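Jendwood College
Consumer Research Methods, Unit 6
Handout: Comfort claims and how to read them

Read before the seminar. Bring the Rulavar leaflet and the two-page Skonley summary from the course packet. We meet in Jacobs 102 as usual.

1. What is being claimed

Comfort sells chairs, mattresses, shoes, car seats, headphones and airline tickets. It is a hard thing to measure and an easy thing to print on a box. Most of this unit is about the gap between those two facts.

Start with the wording. "Designed for all-day comfort" says something about what the designers wanted. It makes no statement about what happened when people sat down. "Supports a healthy posture" is a little stronger, but try writing down a result that would prove it false. If you can't, you are not looking at a finding. "Reduces back pain" can be tested, and you will notice how seldom it appears without a "may" or a "can help" in front of it.

Go through the Rulavar leaflet and underline every verb. Sort them into claims that could be checked with the product in hand (it tilts, it locks), claims that would need a study (it reduces, it improves), and claims that could not be checked at all (it cares, it understands). The last pile is usually the biggest. Last year a few students argued that this pile is harmless as everyone knows it is advertising. Perhaps. I would ask why so much money is spent on it.

2. What comfort is supposed to be

There is a long-running argument over whether comfort and discomfort are two ends of one scale or two separate things. On the first view, if you take away pain and numbness you get comfort. On the second, discomfort comes mostly from the body (pressure, heat, stiffness, time) and comfort comes a good deal from looks, mood and expectation. A person can report both at once.

I lean toward the second view but not by much, and the evidence is messier than the textbook chapter lets on. It matters because a survey that asks only "How comfortable is this chair?" may be picking up how nice the chair looks. People rate chairs they have only seen. They do it readily and the ratings are not random.

So when a maker reports a high comfort score, ask which question was asked, and at what point. Before sitting? After one minute? At the end of a working day?

3. The Skonley summary

Skonley tested a task chair in an office. The headline is that 28 people took part and 20 of them preferred the new chair to the old one. That sounds decent. Read page two.

The trial lasted 6 days. Anyone who has moved a desk or bought shoes knows that the first week with something new is a poor guide to the first year. It can run either way: a new thing can feel better for being new, or worse for being strange.

The people in the trial knew which chair was the new one. Blinding is close to impossible with furniture, and I don't hold that against Skonley. What I do hold against them is that the summary never mentions it.

The old chairs were old. How old, we are not told. If the foam had gone flat, the trial compared a new chair with a worn-out one, and almost any new chair might have done as well. The fair comparison is with a different new chair, preferably a cheaper one. Think about why a manufacturer might not want to run that.

Nothing is said about the eight who did not prefer the new chair. Did they dislike it or have no opinion? Were they taller, shorter, heavier? Those eight are the most interesting people in the document and they get no sentence of their own.

4. Adjustment

Makers like to list the number of things that move. More adjustment is treated as plainly better. Two doubts.

First, a control that is never used does nothing for anybody. Before the seminar, look at the levers under your own chair at home or in the library and write down what each one does. Then try them. Keep a note of any you had wrong.

Second, many adjustments interact. Raise the seat and the armrests come up too, which may put them above the desk edge, so you lower them, and now they are too low when you lean back. The leaflet treats each feature alone. The user gets them all together, with a desk of a fixed height and a screen that someone else put there.

None of this shows that adjustment is useless. A chair that can't be set to fit you is plainly worse than one that can. The doubt is about counting features as if each one were worth the same.

5. Materials

Mesh is the favorite example here. It is sold as cooler, lighter, more modern and more supportive, often in one breath. Cooler is plausible, and can be measured with a cheap sensor. Lighter can be weighed. "More supportive" depends on how tightly the stuff is stretched and what sort of frame it is stretched over, so as a claim about mesh in general it means very little. Modern is taste.

Padding gets the same treatment in the other direction. Soft feels good in a showroom - that is a two-minute test. Whether it still feels good after a long afternoon is a separate matter, and the two results do not have to agree. Coverings add one more question, wear, on which leaflets are nearly always silent. Ask what the part looks like after heavy use, and who would have that information.
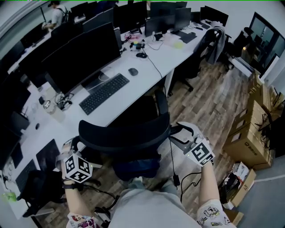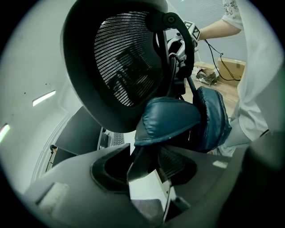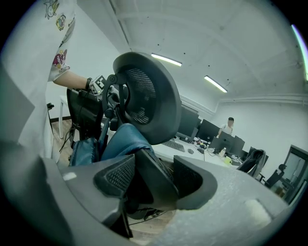
Fig. 1. Mesh parts on everyday office equipment.

6. For the seminar

Write one page, no more, on one of the following.

Rewrite three claims from the Rulavar leaflet so that each could be shown to be false. Say what evidence you would accept.

Design a better version of the Skonley trial with the same number of people. You may not blind the chairs. You may choose the length of the trial, the comparison and the questions.

Find a comfort claim for something that is not a chair - earphones, boots, a bike saddle - and say whether the problems in section 3 apply to it. Some won't. Say which.

Please don't tell me that "more research is needed." Say which research, and what you would expect it to show. Pages go in the tray outside 102 before class. Late pages get read but not marked.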